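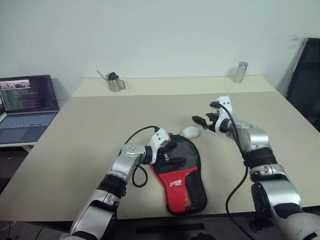 2024-04-20

Gripper comparison, paddle case task. Ran with Lech Grabowska, Corrado De Luca on the code side.

Old Drirnik fingers on the left arm, Ghanem fingers on the right. Same black finish, so check the tags before you swap anything. Left holds the case down by the mesh near the top, right goes for the small white item past it. Watering can and jar stay at the back as clutter.

Left: pressing on mesh is still touchy. Too light and the case slides when the zip is pulled, too hard and the head of the case folds and the wrist camera loses the edge. Dropped the force limit two steps and left it there. The red half is stiffer and easier to hold, but then the hand is in the way of the pocket.

Right: Ghanem opens wider and closes slower. Fine for the white item, poor for the zipper pull. Lech wants to try the shorter tips. I'd sooner fix the closing speed first.

Cable on the left gripper needs a longer loop. It hangs low beside the wrist and I don't like it at full roll. Right side runs down the outside of the arm and gave no trouble.

Controller log: 2,237 cycles on the Drirnik set, 1,359 on the Ghanem. Not a fair wear comparison yet - leave it until June.

To do: Corrado to move the Cirkow controller to the new build and recheck the grey and colour thresholds. Order tips from Caneck.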